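Printed drawings come out at 99 percent scale, how do I get true 1:1?

Posted in Printing and Paper, 2021-09-28

hevthorpe_mill

I print full-size templates from PDF for drilling and cutting. A line drawn at 100 mm measures 99 mm on paper with a steel rule. The error is the same on both axes, and it is the same on two kinds of paper. The printer is a Drinura laser, the PDF viewer is Mrema, and the drawings come from a CAD program that reports the correct dimensions when I measure on screen. I have updated the printer driver and it made no difference. On small parts I can live with it, but hole spacing on longer templates ends up visibly off. Is this a hardware fault, or is there a setting somewhere?

arkska_plots

An equal error on both axes is almost always software. A worn feed roller changes the length in the feed direction only, and a laser scanning fault changes the width only. Both together by the same amount points to page scaling.

Check these in order:

In the viewer's print dialog, page scaling must be set to None or Actual Size. "Fit" and "Shrink to printable area" both reduce the page so that it clears the printer's unprintable margin. Depending on the margin, that can be a reduction of one or two percent, which is easy to miss by eye.

In the driver properties, look for a second scaling option. Drivers often have their own "fit to page" on the layout tab, and it applies after whatever the viewer has done. Set it to 100 percent.

Compare the page size in the PDF with the paper in the tray. If the file is A4 and the driver is set to Letter, some drivers will scale without asking.

Then print a test page with a plain rectangle on it, as large as the sheet allows, and measure both sides and both diagonals. Unequal diagonals mean the sheet is feeding at an angle, and no scale setting will correct that.

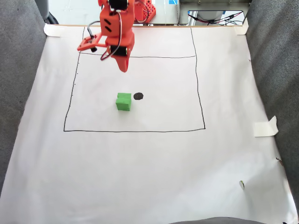

Measure from the same edge of the line each time, outside to outside or center to center. With a thick pen width the difference between the two methods can be half a millimeter or more. Start the rule at the 10 mm mark if its end is worn.

If the error is still there after all of that, apply a correction in the driver: 100 divided by 99, so 101 percent if it only accepts whole numbers. Print a second test page before using it on real work.

One more point – paper shrinks as it loses moisture in the fuser and recovers over the next hour or so. The change is usually small, but let the sheet rest before you measure it.

tray2_jam

Same problem here, it was the Fit setting. Mine went back to Fit after every update so check it each time.

ledger_and_rule

Agree with the above, mostly. I would not use the driver correction unless the printer is the only one you will ever use for those files. I put a scale bar in the corner of every template and measure it before cutting. Mine has printed over 4,000 sheets and the bar has caught a wrong setting 11 times.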